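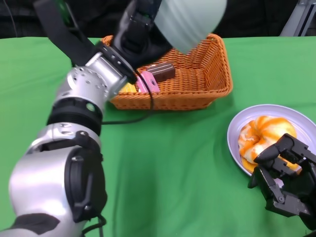 Home | News | Services | Notices | Contact

Drendside linen service changes rental terms from March

Feb 23, 2025

Peten Textile Rental will change the terms for table linen hired in the Drendside area at the start of March. The new terms apply to tablecloths, runners and napkins. Bed linen and towels stay on the existing contract.

Tablecloths will be issued in two grades. Grade A covers cloths with no mends and even color. Grade B covers cloths with small mends or slight fading, which are sound but less suitable for formal dining. Grade B cloths will be charged at 15 percent below the standard rate. Customers can mix grades in one order but must state the grade on each line.

The minimum order for free delivery rises to 120 pieces. Smaller orders can be collected from the Ellard Road depot, where the counter will open at 6 a.m. on weekdays. Returns should be shaken out and bagged dry. Cloths bagged damp may develop mildew, and any that cannot be recovered by a second wash will be billed at replacement cost.

Washing for the district moved to the Espinoza plant last year. The plant handles polyester and cotton-blend cloths on separate lines, with a lower drying temperature for polyester to limit set-in creases. Cloths are pressed and folded before dispatch, but fold lines may remain after unpacking and are not accepted as a fault.

The company has 273 account holders in the area. Existing orders will be filled on the old terms if they are delivered before the changeover. Revised price lists are being sent with invoices.

Contact us | Copyright 2025 Drendside Trade News | Back to top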